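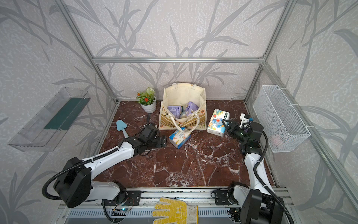 Photo: Sarmīte Luik

Hiltness board > Roads & Transit > Wastberg Road culvert closing

cindik_commuter
2019-05-01
So the county wants Wastberg Road shut at the creek for 2 months. Culvert replacement. Anybody go to the meeting? I got there for the last ten minutes, missed most of it

marlow50
I went. Pipe is rusted thru on the bottom and the shoulder is sinking. Engineer said one lane stays open only if they bring in a temporary bridge, and thats not in the budget. 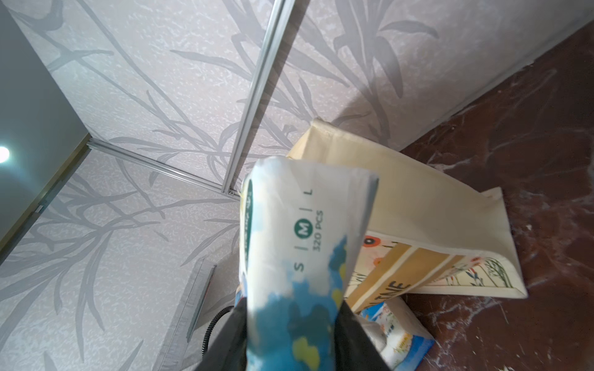
Detour is Cindik Lane to the highway. Trucks too, which is nuts – that road has no shoulder at all.

gravelpit
Its fine. They did the same detour in December for the water main and we all lived

cindik_commuter
That was four days. Not the same thing

ridgerunner
Over 200 cars a day on Wastberg per the handout. Put those on Cindik plus the school bus... no thanks. Do it in summer

marlow50
Contractor (Erdős) isnt free in summer. I asked

gravelpit
then rebid it. or quit complaining and let them fix teh pipe

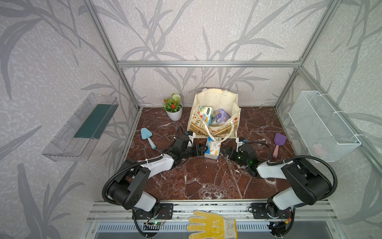

Back wall and side walls, gray leaf print. Photo: S. Luik

ridgerunner
Rebid costs more. Anyway comments go to the road office by email, they want your street address on it or it doesnt count

cindik_commuter
ok sending mine tonight – asking for a truck limit on Cindik at least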